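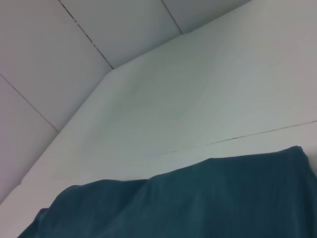 Been reading up on Ebbe Engström, the Swedish-born clockmaker and brass founder, for a piece I owe someone by September. Posting the bits that won't fit.

He was the second son of a ropemaker. The parish book has the baptism but leaves the mother's name blank. A later hand has added "Karin" in pencil, and I don't know on what authority.

Apprenticed at thirteen to the Vornik works, which at that point made hinges, drawer pulls and coffin plates. Clocks came later. Most short accounts have him "trained as a clockmaker" there and that's wrong.

The indenture survives. Seven years, no wages for the first four, one pair of shoes a year. His father signed with a mark.

He left Vornik a few months before his term was up. There's a letter from the foreman asking for him back, and a second letter, shorter, saying not to bother.

Next he shows up at Tokarz, casting movement plates for other people's clocks. He was paid by the piece. The wage book lists him under E twice and under I once, as "Ingstrom," so if you search it, check both.

He opened his own shop with 52 pounds borrowed from his wife's uncle. Two benches, one furnace, a lease on the yard behind. The uncle wanted the money back inside three years and got it in five.

First big order was for 200 ship's clock cases. He only made the cases. The movements came in from outside, and this is why so many clocks with his stamp on the back have somebody else's work inside. Dealers still get this wrong.

The stamp, for anyone who wants it: a capital E with a small anchor under it. The early version has no anchor. The late one has the anchor and a number.

On the numbers. The shop ledger runs to 1,605 entries. The printed catalog put together after his death says 1,597. People have built theories on the gap.

I went through both last week. Eight entries in the ledger are repairs to clocks he'd already sold, written in as new lines. Take those out and the two agree.

He took on a partner late, a firm called Garkura, who handled sales. The partnership papers are a mess — three drafts, two of them signed, and the terms differ on who owned the patterns.

That mattered when he died. Garkura claimed the patterns, the widow claimed the patterns, and in the end they were sold to Nurard along with the furnace and the yard lease. Nurard kept using the stamp for a while, without the number.

So an anchor and no number most likely means Nurard, made after his death. I've seen two of these sold as his own early work.

No portrait that I can find. The one that gets passed around is his brother-in-law, and the name is written on the back of the mount.

If anyone has the second Garkura draft in a better copy than the library scan, please message me. The last page is too faint to read and that's the page with the witnesses on it.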